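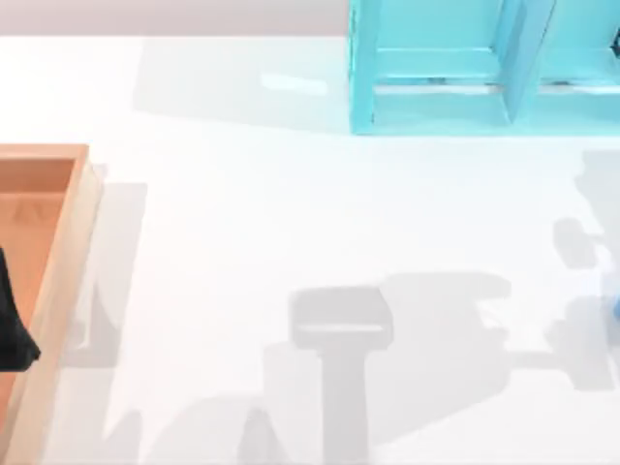
Akpalu objected to the whole idea in March, on the first read of this section – that a demo collected in simulation tells you about the operator's screen and very little about the operator's hands. Fair point. We kept the objection in view when setting up the comparison below, and part of it stands.

Figure 2. Simulated tabletop, Ganell task set. Shelf unit upper right, tray at left. Both arms outside the view, shadows on the table.

27/07/2025 – Plorbridge teleoperation group
8 min read

4.2 Remote demonstrations in the simulated workspace

Same task in both conditions: take an item from the tray, put it in a shelf compartment. Two arms, one operator, one leader handle per arm. In the hand-guided condition (Section 4.1) the operator holds the real arm and moves it through the task. Here the operator sees only the rendered view and drives the arms from the handles. No force feedback. We tried it early on and dropped it, too much lag on the Curnholm link.

We collected 156 remote demonstrations. Of these 73 were kept after filtering. Filter is simple – item ends inside the shelf, no contact with the shelf walls above threshold, no pause longer than 8 seconds. The pause rule removed the most. Operators stop when they lose track of an arm, and a policy trained on those stops learns to stop aswell.

Depth was the main complaint. With a fixed view and a plain white table there is little to judge height by, and operators reported steering by the gripper's shadow when the arm itself was out of view. We had not planned for this. Shadows are soft in the default Ganell lighting, so the cue is weak close to the surface, exactly where it is needed. Runs with shadows turned off were started but are not complete and are not reported here.

Handover between arms was rare. Most operators picked with one arm and parked the other, sometimes in a spot that blocked the reach to the tray. Parked arm poses are kept in the data. Removing them changed the replay in ways we could not fully explain, see Appendix B.

Each policy was trained on the kept demonstrations only, 600 epochs, same settings as 4.1. We did not tune seperately for the remote data. Camera pose was held fixed between collection and test, so nothing below speaks to a moved camera.

Last updated: 27 July, typos in 4.1 fixed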